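June, bench notes, glaze room

Second round on the matte white. First round crawled at the foot ring on most of the test tiles and I blamed the clay. Doina thought it was the glaze going on too thick, so this time I split the batch in two and left the clay alone.

Batch size 700 g dry. Same recipe as page 40 of the old book, with the Hundora feldspar in place of the one we ran out of in the spring. Sieved twice through 100 mesh. The first pass left a spoonful of hard grit that would not break down under the brush, so I threw it out and wrote it off as lumps in the whiting. Should have weighed it first.

Half A mixed to the usual heavy cream. Half B thinned until a dipped finger showed the lines of the skin through it. No hydrometer reading on either because the hydrometer is still at Skovusdale with the rest of the box Lakshmi lent them. I need to stop working without it. "Heavy cream" means something different to each of us.

Dipped with tongs, count of three for A, count of three for B. Wiped the feet with the yellow sponge. B dried to a powdery coat very quickly, A took long enough that I had time to clean up the buckets. Two of the A tiles had hairline cracks in the raw glaze before they went anywhere near the kiln. Rubbed one smooth with a fingertip and left the other as it was, marked with an X in iron on the back.
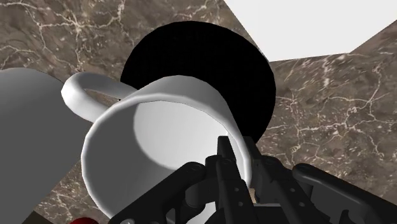

Bisque was the usual load from the shelf by the door. I checked a few pieces with a wet thumb and absorption seemed even, apart from the ones thrown in the Rirow body, which drink faster. Those should get their own dip time. I have written this down before and then not done it.

Kiln packed by 4:20 in the afternoon. Top shelf A, middle shelf B, bottom shelf mixed so we can see whether position matters. Cone packs on the top and bottom shelves. Slow start overnight with the bung out, then the program Lakshmi wrote for the Nilsuwan controller, with the hold at the top left in. The controller still beeps when the lid switch is bumped. Pressing the switch back in by hand clears it.

Opened at 74 C, a little earlier than I like. Results:

A, top: crawling on both cracked tiles, worse on the one marked X. The smoothed one pulled back from the edge only. Surface is good where it stayed put, dry to the eye but not rough.

B, middle: no crawling. Color thinner over the throwing lines, with the body showing through warm at the rims. I don't mind it. Doina does.

Bottom shelf: cones a touch behind the top. A and B both shinier than their partners upstairs, which I can't explain. I would have expected the reverse.

So Doina was right about thickness, at least for the crawling. The shine is a separate question.

Next: make a batch halfway between A and B and get the hydrometer back before mixing it. Try part of the clay content calcined – Lakshmi has a jar of it under the wedging table, label half gone, ask before using. Same tiles, same three shelves. Fresh cones in both packs, and write down the water weight this time.

Kiln wash on the bottom shelf is flaking near the back post. Scrape before the next load.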